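Pushing Blocks, Breaking Rods: My Semester With a Robot Arm

Project report, robotics lab course
Iason Tzanetos

What I was supposed to do

The plan was simple when I signed up for it. Take the lab's arm, put a straight rod on the end, and get it to push small blocks around a wooden board into groups that somebody types in as a sentence. "Move the green star next to the red star," that kind of thing. My part was the low-level motion: where the rod goes, how fast, and how it gets from one push to the next. The language side was done by another group and they have their own report, so I'm leaving it out.

I called my motion code Stomero, and by the end of September it worked well enough that I got a bit cocky. Then I snapped the tool mount, and most of this report ended up being about that.

The setup

The arm comes down from above the far side of the table and the rod points straight down. There's no gripping, only pushing, so everything depends on the tip being at the right height. Too high and it slides over a block. Too low and it digs into the board. I ran the tip 2 mm above the wood, and I was pretty proud of how smooth it looked!

The board sits on a perforated metal table. I took the height of the board once, near the middle, on my first day, and typed it into the config file as a single number. Please remember that number, it comes back.

Between the arm and the rod is a printed mount called the Bollow mount (after the student who drew it up, way before my time). It's meant to be the weak part. If something goes badly wrong, the mount goes first and the arm is fine.

The fault

I was running a long unattended-ish test. I say "ish" since I was in the room but eating a sandwich. The job was to split the blocks into two groups, scatter them, and do it again. The first 18 rounds were fine, with the usual stuff like a block getting nudged twice or the heart spinning when I wanted it to slide.

On the next round the rod was working at the far end of the board with the triangle. I heard a squeak, then a sort of groan, and then a crack. The mount had split down one side and the rod was hanging at an angle. The arm kept going! It finished the whole push with a broken tool and started lining up for the next one before I got to the stop button. 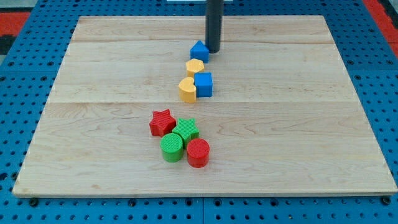
What I found out afterward

I'll be straight about my first theory, which was that the mount was a bad print. I printed a new one, ran the same job, and stopped it by hand when I heard the squeak again. Same area, far end. So much for that.

Next I blamed the blocks. I thought one might be getting wedged under the tip. I took all 8 blocks off and ran the path on bare wood, and it still squeaked.

Then I finally did what my supervisor had told me to do in the first place, and measured the board at 9 points with a dial gauge. The board is made of planks joined together, and the far plank was higher than the middle by more than my whole clearance. My one number from day one was right for the middle and wrong for the far end. I can't say when it got that way. It could have been like that from the start and I just hadn't sent the rod back there very often.

The part that worried me more

A scraped board is no big deal. What bugged me was that the arm never noticed. We have a force limit in the Murkarden controller, and I had tested it, but only by pressing down on the tip while the arm was parked. When I went through the settings I found I'd switched the limit off during pushes, back in my first couple of weeks, to get rid of false stops. I left myself a comment saying "turn back on later" – and of course I didn't.

If my hand had been near the tool, there would have been nothing in software to stop it. I was following the rule about staying outside the taped line, so I was never in reach, but I don't love reading my own comment now.

What I changed

Stomero now uses a height map made from the 9 points instead of one number. It fills in the heights between them, and the tip follows the board.

The force limit stays on all the time. To deal with the false stops I slowed down the first bit of each push, where the rod meets the block. It costs a little time per move and I can live with it.

There's also a check at the start of each round where the rod goes up and touches a Matoušek switch bolted down out of the working area. If the tip isn't where it should be, the job won't start. I tested this by putting the cracked mount back on, and it refused to run, which made me very happy.

Still open

The height map is only good until somebody moves the board, and right now you have to remember to measure again. I'd like the arm to probe the points by itself, but I ran out of lab hours. I also haven't tried the slower first contact with blocks pushed up tight against each other, so whoever picks this up next should start there. The old mount is in the drawer under the controller if you want to look at the crack.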